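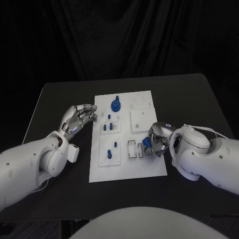 글쓴이: 칼타르스테드 산책자

레이노넨 공개 시연회(Leinonen)

레이노넨 공개 시연회는 칼타르스테드(Kaltarstead)에 있는 로봇 조립 연구소 레이노넨이 해마다 여는 개방 행사다. 이 항목은 제가 직접 다녀와서 쓰는 거라 말투가 좀 수다스러운데, 양해 부탁드려요! 마지막 수정은 2025년 9월 11일입니다.

개요

원래는 협력사 직원만 불러서 조용히 하던 자리였대요. 그러다 6월 행사부터 일반 관람객도 받기 시작했고, 제가 갔던 회차에는 신청자가 거의 800명이었다고 안내문에 적혀 있더라고요. 한 번에 다 들어갈 수는 없으니까 조를 나눠서 입장합니다. 저는 153번 표를 받았는데 앞 조가 질문을 어찌나 많이 하던지, 복도에서 커피를 두 잔이나 마셨어요.

시연 내용

중심은 역시 양팔 로봇의 조립 작업이에요. 검은 커튼 앞에 검은 탁자를 놓고, 그 위에 커다란 흰색 판을 올려 둡니다. 판에는 파란 부품과 흰 받침들이 모여 있고요. 로봇은 팔도 하얗고 손은 은색인데, 사람 손처럼 손가락이 따로따로 나 있어서 가까이서 보면 꽤 묘해요(저는 이 손 보려고 간 거나 마찬가지!). 오른손이 파란 원통형 부품을 감싸 쥐고 투명한 칸 옆 위쪽에 떠 있던 순간에는 저도 모르게 숨을 참았습니다. 왼손은 손끝을 오므린 채 판 왼쪽 가장자리에 바짝 붙어 있었고요. 손등에 동그랗게 빛나는 불빛도 있는데 이게 은근히 예뻐요.

과제 판

연구소에서는 이 판을 '카스터(Kaster)'라고 부릅니다. 높이가 다른 파란 핀, 둥근 테두리가 달린 계단 모양 손잡이 같은 부품, 고리 모양의 작은 흰 부품까지 생김새가 제각각이에요. 해설하시는 분 말로는 사람이 눈 감고도 하는 끼우기가 로봇한테는 훨씬 까다롭대요. 구멍에 살짝만 비스듬히 들어가도 걸려 버리니까요. 집에서 조립 가구 나사랑 씨름해 본 사람으로서 깊이 공감했습니다.

웨시브턴 전시실

시연장 바로 옆 웨시브턴(Wesivton) 전시실도 같은 표로 볼 수 있어요. 예전 시제품 손과 관절 부품이 있고, 175쪽짜리 작업 기록집도 넘겨 볼 수 있습니다. 실패 기록이 더 두꺼운데 저는 그쪽이 훨씬 재미있었어요. 특히 핀을 놓치고 다시 집는 방법을 고민한 부분은 그림까지 꼼꼼해서 한참 서서 읽었네요.

관람 정보

시연은 조별로 진행되고 해설은 한국어와 영어로 나옵니다. 자리가 따로 없으니 손 움직임을 자세히 보고 싶으면 일찍 줄을 서세요. 질문 시간은 시연이 끝난 뒤에 있어요. 전시실은 정문 말고 2번 출입구가 가깝고, 큰 가방은 입구 보관함에 맡겨야 합니다.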